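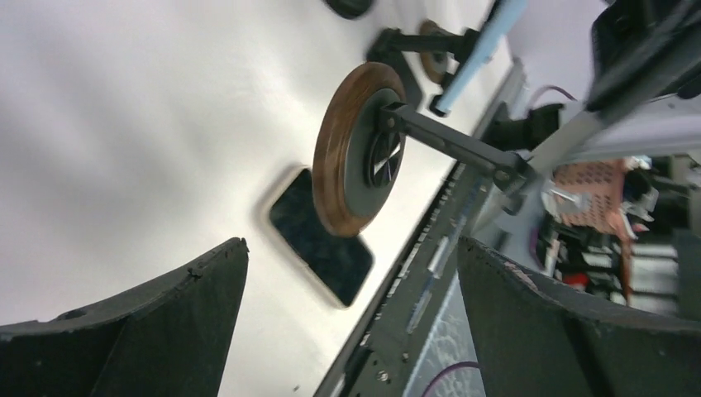

# Visita à Clirkuritz: notas para a turma de Automação

Antes de mais, obrigado a todos pela pontualidade (e pela paciência na portaria!). Deixo por escrito o que fomos conversando durante a demonstração, porque com 20 pessoas à volta da célula é natural que as de trás tenham perdido metade.

## A tarefa

O braço trabalha sobre um tampo branco com uma calha escura perfurada ao longo da borda. Na bancada havia um smartphone pousado na horizontal e, mesmo junto dele, um disco com aro castanho a imitar veios de madeira e centro preto, preso a um braço metálico também preto. Reparem no que isto significa para quem programa: o disco tapa uma ponta do telefone, e a câmara do punho vê apenas o resto. Foi aqui que surgiu a melhor pergunta da manhã, sobre como estimar a orientação de um objeto parcialmente oculto. Voltaremos a ela na próxima aula, com calma.

## O que convém reter

- A câmara do punho move-se com a garra, e por isso a mesa aparece inclinada. As coordenadas têm de passar para o referencial da base.
- Um ecrã preto e brilhante dá reflexos, e os reflexos enganam a segmentação.
- Os dedos da garra, bem afastados, ocupam sempre parte da vista. No projeto Woteo usa-se uma máscara fixa para os ignorar.

## Trabalho de casa

Escrevam um relatório com um máximo de 2000 palavras e um resumo de 200, a entregar até ao fim de março. Quem quiser pode comparar com o método do manual Thiele, página 89, que é antigo mas continua a explicar muito bem a calibração mão-olho. Dúvidas, já sabem, na sala Hesa depois do almoço.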